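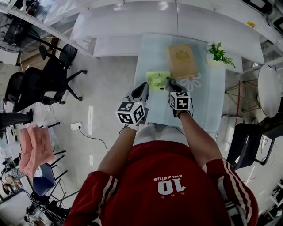 作者：Morenike Okoro、Hamisi Rweyemamu
指导：Babatunde Adeleke
课程项目报告　2026年1月

手持夹爪示教的操作规范：从一页便签到一份能用的守则

一、为什么写规范

这个学期我们组选的题目是“手持夹爪示教数据的采集规范”。选题的时候，同学们多半在抢算法方向，我们俩却对另一件事特别着迷：同样一个动作，换个人来做，录出来的数据能差多远？做完之后可以说，差得比我们想的远得多，而且大部分差别靠几条写清楚的规矩就能收回来。这个发现让我们兴奋了好几个星期！

项目的采集部分叫Trikska，内容是桌面小物件的双手操作：操作者两手各持一只夹爪，夹爪上装有印着黑色标记图案的白色方块，用来恢复夹爪的位置和姿态。物件都是日常用品，比如便携小风扇。整个学期我们一共录了824段示教，由三位操作者完成，其中22段留作规范修订前后的对照。

二、最初的规矩和它的毛病

最早的“规范”是Nnamdi Ugwu写的一页便签，贴在电脑边上，总共三句话：动作慢一点，别挡标记，做完放回去。三句都对，可三句都没法检查。“慢一点”是多慢？“挡”是挡一瞬间算挡，还是挡住整个面才算？“放回去”是放回原位，还是放回桌上就行？

第一轮检查时，Okoro和Rweyemamu各自独立给同一批录像打分，按便签判断合格与否，结果意见常常相反。争论最激烈的一段是抓取薄物件：操作者手腕内翻，标记有一小会儿看不清，一个人觉得完全没问题，另一个坚持作废。两个人都拿便签第二句当依据。指导老师Babatunde Adeleke听完我们吵架，只说了一句：“一条规则如果两个人读出两个意思，那就是两条规则。”这句话后来写在了我们文档的第一行。

三、修订后的守则

修订稿参考了课上讲过的风险评估思路，先问会出什么问题，再写规矩，最后写怎么检查。全文比较长，附在课程网盘里，下面摘几个我们觉得最值得讨论的部分。

3.1 标记可见性

每只夹爪在动作全程应至少有一个标记面朝向相机。允许短暂遮挡，连续遮挡超过48帧的片段作废重录。这个数字是试出来的：再长的话，我们用的插值办法就开始飘，轨迹上会冒出很漂亮但完全不真实的弧线。袖口要收在手腕以上，穿短袖最省事。腕带要系好，末端不能垂到标记方块前面。

3.2 线缆

线缆从手腕外侧自然下垂，不绕过指节，也不从两手之间穿过。地面上的线沿固定路径走，操作者的站位和椅子的滚轮都不压线。开始之前双臂做一次最大幅度的伸展，线被拉紧就重新整理。这一条我们原来归在“数据质量”里，后来挪到了“安全”，因为绊一跤的后果比丢一段数据严重得多。

3.3 桌面与物件

玻璃桌面会反光，换位置以后要重新看一遍相机里的标记是否清楚。与任务无关的物品可以留在桌上，但位置要在一组录制中保持不变，并在记录表里写明。我们一开始想要求桌面完全清空，Okoro反对，理由是真实的桌子上总有书和盆栽，数据里全是空桌子，学出来的策略见到一盆假花就懵了。这个理由说服了所有人。

带风扇叶片、按键或电池的物件，录制时一律关机。夹爪只接触外壳边缘，不伸进格栅。

3.4 夹持动作

接近物件时先停顿，再闭合。闭合后目视确认夹爪手指贴住物件，再抬起。双手配合时，一只手负责稳定，另一只手负责移动，中途换手要在记录里单独标出。夹空了不要假装没发生，继续录完，把这一段标为“失败”。失败的示教也是数据，悄悄删掉它们才是最糟糕的做法。

3.5 操作者

每人连续操作之后要休息，时长由操作者自己提出，旁人不得催促。手腕酸就停。Rweyemamu在一次长时间录制后提出，疲劳不仅让人难受，也会让夹爪角度慢慢往下掉，他后来翻轨迹，真的看到了这个趋势。我们为此高兴得有点不合时宜，毕竟他的手腕还贴着膏药。

四、对照结果

那22段对照分成修订前、修订后两半，由没有参加录制的Oluwaseun Usman重新打分，她事先不知道哪段属于哪一半。修订后的片段里，她和我们两人的判断基本一致，剩下的分歧集中在3.4节的“停顿”上：守则没有写停顿多久。修订前的片段，三个人的判断还是各说各话。

样本太小，我们不打算据此下很强的结论。三位操作者都是同组同学，互相熟悉，后录的片段也可能只是因为手更熟了。要把熟练度和规范本身的作用分开，需要找新人来做，一半人拿便签，一半人拿守则。

五、和现有做法的关系

查资料时我们花了不少时间看工业机器人的安全标准，收获很大，但能直接搬过来的条文不多。那些标准主要管的是会自己动的机器，而手持夹爪由人拿着，力量和速度都来自人的手。真正借到的是写法：术语先定义，“应”和“宜”分开用，每条要求后面都能找到对应的验证办法。我们把守则里所有的“尽量”“注意”“适当”搜了一遍，逐个改掉，改完后文档短了一截，读起来也痛快多了！

另外参考了隔壁Betia小组的记录表。他们的表格多了一列“异常说明”，我们照搬过来，用得最频繁的就是这一列。感谢他们大方分享。

六、还没解决的问题

“停顿”的时长要定下来，初步想法是用夹爪速度判断，而不靠操作者默数。

左利手的操作者怎么办，守则目前默认右手移动、左手稳定，需要改成“主手”和“辅手”。

背景里的人和个人物品如何处理，目前只写了“录制前告知在场人员”，太粗。数据如果将来要公开，衣服上的号码和文字是否需要遮盖，也得有个说法。

版本管理。守则改过好几稿，有些片段的记录表没写是按哪一稿录的，现在只能靠文件日期倒推。下一阶段每张记录表都会带上版本号。

守则第二稿计划5月前完成，届时会请Betia小组按我们的文本独立录一批，看看离开我们的口头解释以后，它还能不能站得住。欢迎有兴趣的同学来当操作者，左利手优先！

分工：Okoro负责守则起草和第三、五节；Rweyemamu负责录制、轨迹分析和第四节；Ugwu提供最初的便签并参加录制；其余部分共同完成。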